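Workshop notebook, Cletonby bench
10 September 2018

Sorting out the small-tool kit today, and I'm so glad we finally got to it! The black roll with the orange trim is a really nice one. Elastic loops along the top edge for the little tools, pockets underneath. Four precision screwdrivers are out on the table next to it, and there's another black one that belongs with them.

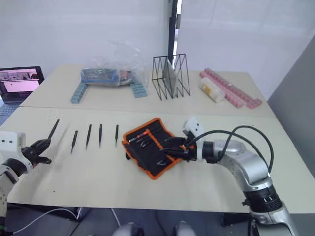 Page last changed: 10 September 2018 by Li-hua Mak

Kam-wah wants the drivers stored tips down, I want handles where you can grab them. We'll try his way until November and see who complains. The light blue block bridge stays on the back table for now – Shoshana is still very fond of it, and so am I.

Next up is the rest of the table. I like the black wire rack with the zigzag rods a lot, it takes up so little room for what it is. The clear plastic container can stay close by. Natanael, please check the Hsiao order before you buy any more bits, I think 40 are coming already.
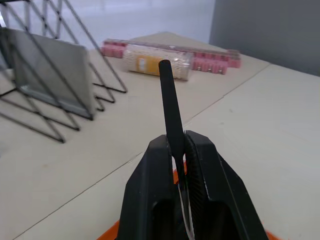 To do
Label the roll (Lai-ching has the good tape)
Ask Clallstead about a second roll, same size
Move the spare loops to drawer 5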